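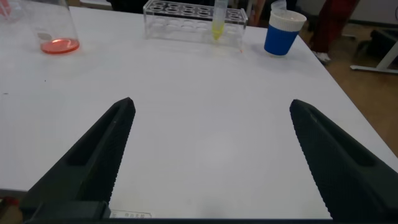 View from the gripper at the sample table. Yellow in the tube, orange-red in the beaker.

Five months of sharing a lab bench with a robot arm, so time for a thread! I run the color checks at Barta, a small place that makes dyes for soap and candle people. Most of my day used to be tubes. Pick up, pour, put back, write it down.

We started in March with one arm. The software is called Drondora and the shop floor named the arm Rorkico by lunchtime on day one. Nobody has used the real model number since.

Before, a full batch check was 399 tubes by hand over a week. My thumb hated me. Now the arm takes the plain moves (tube out of the rack, tube back in the rack) and I do the looking. I love the looking! That's why I took this job.

Glass was the part I worried about most. The grip setting for a thin tube is tiny and we spent nine days on it. Yes, we lost some. Keep a dustpan close, buy the cheap tubes first.

Clear racks on a white table are hard. They're hard for me too, after lunch. We moved one lamp a foot to the left and the misses dropped a lot. Best fix of the whole spring and it cost zero dollars.

What changed for the people: there are 8 of us on the bench team and there are still 8 of us. Two moved to recipe work, which they'd been asking for. The night person isn't on nights anymore – she trains the arm on new tube sizes and is scarily good at it.

What got worse, to be fair: mornings. Someone has to set the table the same way every day, and if you're a messy person (hi) that takes some getting used to. I used to leave cups wherever. Now I get looks.

Also it's slow. Roughly half my speed on a good day. But it does the 200th tube just like the first one, and I sure don't.

Somebody from our sister site in Derkudell asked if it feels like being watched. For me, no. It feels like having a very patient coworker who never wants to pick the radio station.

Next up is pouring. We've only tried it with water so far and I had a towel in each hand the whole time – so excited, will post how it goes. Ask me stuff about grips or racks, I'm on break till two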